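What Went Wrong With the Sorting Runs

Okay, newsletter time, and I promised last issue that I'd write up the thing that ate two weeks of our lives. If you've been wondering why the shared drive went quiet and then suddenly filled up with files ending in "_redo", get comfortable.

For anyone who joined after February: we've been recording people picking small household stuff out of a tray and putting it somewhere else, using the hand-held grippers, so the arm over in the Civden lab can learn the same moves from the recordings. You squeeze the handle, the two fingers close, the phone on the gripper films the whole thing, and afterwards the software works out where the gripper was at every moment and how wide the fingers were open. When it works, it's lovely. I could do it all afternoon (and I have, and my wrist has opinions).

We had 3,388 recordings in the Plitow folder when I started the spring training run. The run finished, the numbers looked great, we loaded it onto the arm, and the arm went for a white bottle lying on its side and squeezed it so hard that the cap popped off and shot across the room. Then it did the same thing to the next bottle. The third time it closed on nothing at all, a good inch above the pile, and lifted that nothing very carefully over to the bin.

I laughed. Then the arm pushed down into the tray instead of up out of it and I stopped laughing and hit the red button. The tray folded, one finger bent, and we were done for the day. Everybody was behind the line where they should be, so the damage was one finger mount and a bottle of vitamins. But a downward push with that much force is the kind of thing we fill out a form for, so I filled out the form.

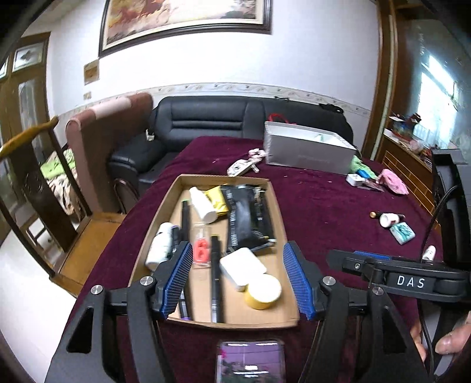 Skuvbridge Handling Group | Data and Devices Team

My first guess was the camera calibration, and I was very sure of myself, and I spent three days on it. It was fine. My second guess was that the tray was too crowded. Take a pen lying right up against another thing, or a little clear bag with something in it: those are hard even for a person with a gripper, and the recordings have plenty of fumbling in them. I pulled out all the messy ones and trained again. The arm still crushed bottles, only now with more confidence!

What finally gave it away was boring. I was plotting finger opening against time for a stack of recordings, and one bunch of them never got to zero. The fingers would close all the way, pad to pad, and the log would say there was still a gap. Other recordings from the same week, same kind of tray, went to zero just fine. So I sorted them by gripper, and there it was. Every bad one came from the same unit.

I took that one apart on my desk. One of the pivot screws had backed out by a tiny amount, so the arm on that side had some wobble in it. You couldn't see it. You could feel it if you pinched the finger and wiggled, and I'm embarrassed to say that a couple of us had felt it and figured they were all like that. With the wobble, the real opening and the logged opening slid apart a little more each session. The model then learned from that unit that "holding a bottle" means a gap number that, on the real arm, means "flatten the bottle". Mix that with good data from the other units and you get an arm that squeezes hard one time and grabs air the next.

The final tally was 1,521 recordings from the loose gripper. Ouch. I tried to rescue them by working out a correction, but the drift wasn't steady, and after a long evening I gave up and moved the lot into quarantine. Please don't train on anything in that folder, even if you're desperate, even if it's just for a quick test. I know you people.

The downward push was its own problem. The arm had a force limit set in the control program, but when the Qin controller got its update the limit went back to the factory setting, and our startup script never checked it. So the bad data made the arm do something dumb, and the missing limit let it keep doing it. I'd been treating those as one bug for days and they're two.

So here's what has changed, and this applies to everybody, me included:

Before you record, close the gripper all the way and look at the opening number on the laptop. If it isn't zero, stop. Put the unit in the box marked BAD and grab another one.

Wiggle both fingers. If either one moves sideways, same box.

Every 20 recordings, close it again and check the number again. The recording script nags you about this now and it won't let you skip, sorry.

All the pivot screws have thread lock on them and a paint line across the head. If the line is broken, the screw has turned.

On the arm side, the startup script reads the force limit back from the controller and refuses to run if it's wrong. Don't comment that part out. If it's blocking you, come find me and we'll look at it together.

We've started re-recording and it's going pretty well. I've done 16 trays so far with the mixed stuff, bottles and pens and packets and whatever else is lying around the house, and the opening log closes to zero on all of them. The new finger mount is on the arm too. I ran it at quarter speed with the old model from before the spring run, just to see that the limit trips, and it does: it pressed on a block of foam, stopped, and sat there beeping until I cleared it.

If you have a gripper at home, please do the close-and-check tonight and send me the number, even if it's zero. And if anyone has a spare bottle of the cheap vitamins, with a cap, I need a couple more for the test tray.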